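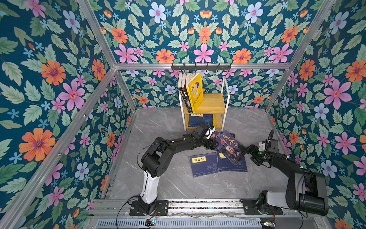
Drelum on Blu-ray: disc freezes in chapter 10, audio drifts after that
Status: open
Opened by: Melina Karras

Hi all! My copy of Drelum (the two-disc Lakix release) locks up solid in chapter 10, right when the ferry pulls into Jaltport. Picture stops, the music carries on for a bit, then I get the spinning circle. If I skip ahead it plays, but everybody's lips are behind their voices. So annoying, the transfer is gorgeous up to then!

Tried so far:

1. Wiped the disc with a soft cloth. Same freeze, same spot. 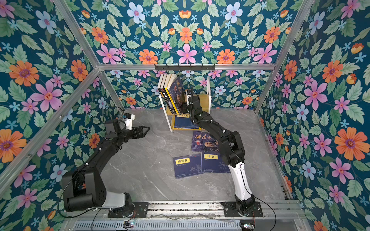 Books on the floor, bookshelf behind.

2. Unplugged the player for 20 minutes and updated the firmware (took forever). The freeze is still there but the lip sync is better, maybe half a second off now.

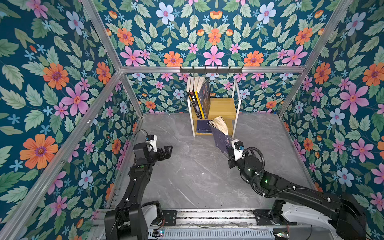 3. Swapped discs with Fenna Claeys, who bought hers in December. Her disc 1 plays fine on my player, and mine freezes on hers, so I'm pretty sure it's the pressing. Hers has a yellow spine on the case, like the yellow book standing on top of the shelf there, and mine is plain gray. Two different print runs, maybe? The code on the inner ring of mine ends in 37 if that helps.

4. Turned off the Valcárcel commentary track, which Hưng Thái suggested in the comments. No change, sorry Hưng!

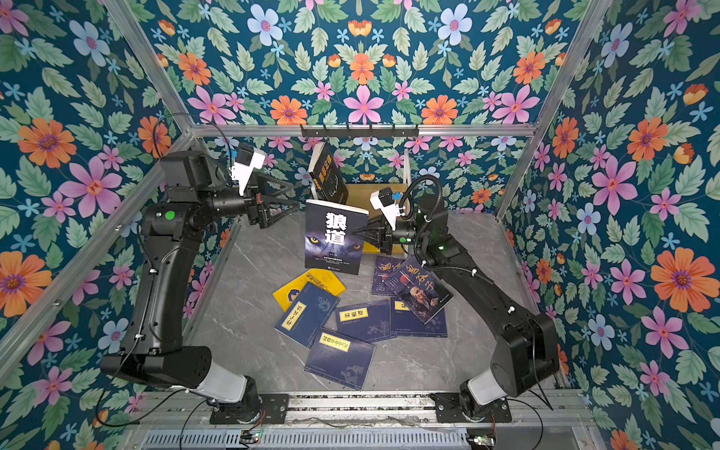

5. Wrote to Lakix support. Touran Zamani got back to me the same afternoon and wants a photo of the inner ring and my receipt. Sent both at 4 pm, waiting to hear about a replacement.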